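벽돌은 그대로 두기로 했어요
오래된 건물 한 층을 작업실로 쓰는 '오드베리(Odberg)' 운영자를 만나다 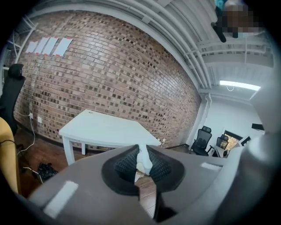
약속 시간은 오후 4시였는데 제가 조금 일찍 도착했습니다. 운영자는 문을 열어 주면서 "아직 정리가 덜 됐는데 괜찮으시겠어요?" 하고 몇 번이나 물었고, 저는 괜찮다고, 오히려 그런 모습을 보고 싶어서 왔다고 대답했습니다. 차를 한 잔 받아 들고 자리에 앉으니 눈이 자꾸 벽돌 벽으로 갔습니다. 붉은 기가 도는 갈색과 황갈색이 섞여 있고, 그 사이사이에 더 짙은 갈색 벽돌이 드문드문 박혀 있는 벽입니다.

"다들 벽부터 보세요. 저도 처음 집을 보러 온 날 그랬거든요. 사실 천장이 어떤지, 콘센트가 어디 있는지를 봐야 하는데 그런 건 하나도 기억이 안 나고 집에 가서도 벽 생각만 나는 거예요. 색이 고르지 않아서 더 좋았던 것 같아요. 주변에서는 하얗게 칠하면 훨씬 넓어 보인다고 말렸는데, 저는 좀 어두워도 괜찮겠더라고요."

작업실 이름은 예전에 친구들과 만들던 소식지 제목에서 가져왔다고 합니다. 지금은 '플레바데티(Flevadetti)'라는 작은 책자를 이곳에서 기획하고, 한 달에 한 번은 이웃들과 손으로 책 묶는 모임도 엽니다. 모임 이야기가 나오자 목소리가 한층 밝아졌습니다.

"처음에는 의자가 모자랄까 봐 걱정했어요. 그런데 막상 해 보니까 사람들이 서서 하는 걸 더 좋아하시더라고요! 종이를 접고 누르고 하려면 서 있는 게 힘이 잘 들어가거든요. 그래서 의자를 더 사는 대신에 탁자 높이를 한참 고민했죠. 도면도 그려 보고, 상자를 쌓아서 흉내도 내 보고요."

그렇게 고른 것이 벽돌 벽에 붙여 놓은 흰 탁자입니다. 이날은 상판 위에 아무것도 올려놓지 않은 채였는데, 운영자에게는 그게 꽤 중요한 규칙이라고 합니다.

"하루가 끝나면 탁자를 비워요. 바닥은 좀 어질러져도 봐주는데 탁자 위만은 안 돼요. 다음 날 아침에 와서 빈 탁자를 보면 뭐든 시작할 마음이 생기잖아요. 전에 쓰던 방에서는 그걸 못 했어요. 풀이며 자며 종이 더미가 늘 쌓여 있어서, 일을 시작하려면 치우는 데만 40분이 걸렸거든요. 그러다 보면 벌써 지쳐서 커피부터 마시게 되고요."

바닥을 봐주신다는 말씀은 정말인 듯합니다. 짙은 적갈색 마루에는 번들거리는 검은 비닐 뭉치가 구겨진 채로 있고, 벽 콘센트에서 내려온 흰 전선이 마루를 따라 휘어져 갑니다. 제 시선을 따라오던 운영자가 웃었습니다.

"전선은 제 오랜 숙제예요. 콘센트가 저 아래쪽에 나란히 있는데, 탁자 놓을 자리하고 콘센트 자리를 같이 생각했어야 했어요. 덮개를 사서 벽을 따라 붙일까 하다가도 벽돌에는 뭘 붙이기가 겁이 나요. 못은 박지 않기로 저 혼자 정해 두었고요."

그래서 종이도 못 대신 빨간 테이프로 붙였습니다. 벽 위쪽에 푸르스름한 흰 종이 네 장이 옆으로 나란히 걸려 있는데, 줄이 살짝 기울었고 맨 오른쪽 한 장은 나머지와 간격이 조금 벌어져 있습니다. 자를 대고 붙일 생각은 없으셨는지 물었습니다.

"없었어요. 제가 책을 만들 때는 1밀리미터도 신경을 쓰는데, 벽까지 그러면 살 수가 없어요. 테이프는 일부러 눈에 띄는 색으로 골랐어요. 투명한 걸 쓰면 떼어 낼 때 어디에 붙였는지 찾느라 고생하거든요. 가끔 저녁에 톡 하고 떨어지는 소리가 나면, 아, 또 올라가야겠구나 하지요."

옮겨 온 짐은 얼마나 되었느냐고 여쭈었더니 한참 손가락을 꼽다가, 책만 158권이었다고 했습니다. 상자에 담을 때 목록을 적어 둔 덕에 숫자는 틀림없답니다. 절반쯤은 이웃 헌책방 '움브함(Umuvham)'에 넘겼는데, 그러고도 며칠 뒤에 두 권을 도로 사 왔다는 고백이 이어졌습니다.

"주인분이 값을 안 받으시겠다는 걸 제가 억지로 드렸어요. 한 번 보낸 책이니까 그래야 할 것 같아서요. 가구는 그에 비하면 쉬웠어요. 검은 사무용 의자는 머리 받침이 있어서 오래 교정을 볼 때 좋아요. 멋은 좀 없지요? 그래도 허리가 먼저니까요."

이야기는 다음 책자로 넘어갔습니다. 동네의 오래된 벽과 담을 다루는 호로, 9월에 약 60쪽 분량으로 낼 생각이라고 합니다. 이 방의 벽도 들어가느냐고 물으니 고개를 갸웃하며 한참 대답을 아꼈습니다.

"넣고 싶기는 한데 자기 집 자랑 같아서요. 한 쪽만, 뒤쪽에 조그맣게 넣을까요? 그건 조금 더 생각해 보고 정할게요. 차 한 잔 더 드릴까요?"

저는 한 잔을 더 얻어 마셨고, 나오는 길에 다음 달 책 묶기 모임에도 이름을 올렸습니다.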